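# 控制器先行,相机随后:一次车载前视对比测试的访谈

2026-10-11

Siston 的测试组用了一个夏天比较两款车载控制器和两种前视相机。控制器一款来自 Fernex,另一款是组内沿用多年的 Ki;相机分别为全局快门和卷帘快门。访谈对象是该组负责台架与路试的工程师,按其要求不具名。谈话在 Tanholm 的试验间进行,以下经本人核对。

对比从控制器开始。“相机的差异会被控制器的时序掩盖,所以先把时序测清楚。”这位工程师说。两款控制器接同一路输入,记录从曝光结束到转向指令发出的时间。Ki 的中位延迟是 74 毫秒,Fernex 略低,但离散度更大。“中位数好看没有用,我们看的是最差的那一段。”

台架上每种组合重复 300 次,采用同一段录制数据回放。工程师解释,回放能排除路况变化,却也排除了挡风玻璃、安装支架和温度的影响。“台架结果只用来淘汰,不用来选型。”七月之后,测试转到公路上,相机装在车内后视镜附近,视野下沿保留一部分仪表台。
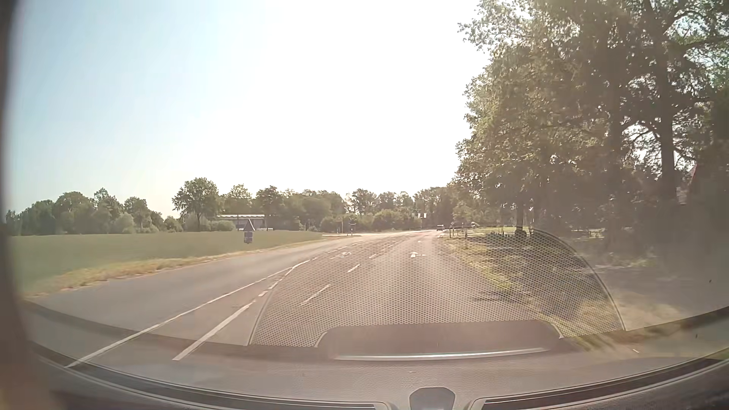
路试的主要问题是逆光。按工程师的说法,自动曝光算法在这类路段会做出两种选择:压低整体亮度,保住天空;或者维持路面亮度,让天空溢出。组里倾向后一种,理由是控制器用到的信息几乎都在路面上。白色标线磨损之后对比度本来就低,左侧的长实线还容易提取,右侧车道里的直行加右转箭头要难一些,仪表台的蜂窝状网纹反射正好叠在那一片。“天空过曝我可以接受,反射落在车道上不行。边缘检测会把反射的弧形亮边当成候选线。”他补充说,前方远处那辆深色小车背后是成片的深色树木,适合用来检查检测器在低对比度背景下的下限。

对反射的处理,组里试过三种办法。偏振片效果明显,但进光量损失较多,傍晚需要延长曝光,运动模糊随之增加。遮光罩最简单,安装位置却受车型限制。第三种是在控制器端做静态掩模,把反射区域的权重降低。“掩模的前提是反射不动,可是太阳角度一变,反射的形状和强度都跟着变。Ki 上的掩模是离线写死的,Fernex 允许在线更新,这是它目前唯一让我愿意换过去的地方。”

问到在线更新的代价,他给出了具体数字:更新一次掩模占用 20 毫秒的计算时间。如果与车道拟合安排在同一周期,延迟会出现尖峰。目前的做法是把更新放到低优先级任务,允许它跨周期完成。“掩模晚几个周期到,后果有限。转向指令晚到,后果就不一样。”

两种相机的差别比预想中小。全局快门在颠簸路面上几何畸变更少,标线拟合的残差更稳定;卷帘快门的动态范围较好,树荫与日光交替的路段细节保留得多。工程师没有给出统一的推荐。他的意见是,如果支架刚度足够,卷帘快门可以满足车道保持的要求;支架若是外购件,且没有做过振动测试,应当用全局快门。组里的第一版支架在一阶共振点附近振幅偏大,早期的一批卷帘数据因此作废。

数据标注也在谈话中占了不少时间。首批用于比较的路试样本为 2000 帧,按光照条件和标线状态分层抽取。标注规则规定,被反射覆盖的标线仍需标出,并附加一个遮挡等级。“不标,就等于默认控制器看不见是合理的。”不同标注员对遮挡等级的判断存在分歧,中间两级尤其不稳定,后来合并成了一级。

关于接口,他的评价较为直接。Fernex 的时间戳在驱动层生成,和相机的硬件触发之间有一段无法观测的间隔,组里只好另接一路触发信号到采集卡上做对照。Ki 没有这个问题,但工具链陈旧,日志格式需要自行转换。“两家文档都没写清楚丢帧以后序号怎么处理。我们是拔线试出来的,Ki 跳号,Fernex 不跳。”

下一阶段的内容已经确定:更换第二版支架,补测雨天和低角度日照,控制器端把掩模更新与曝光参数联动。结果出来之前,测试车继续使用 Ki,Fernex 并行接入,只记录,不输出转向指令。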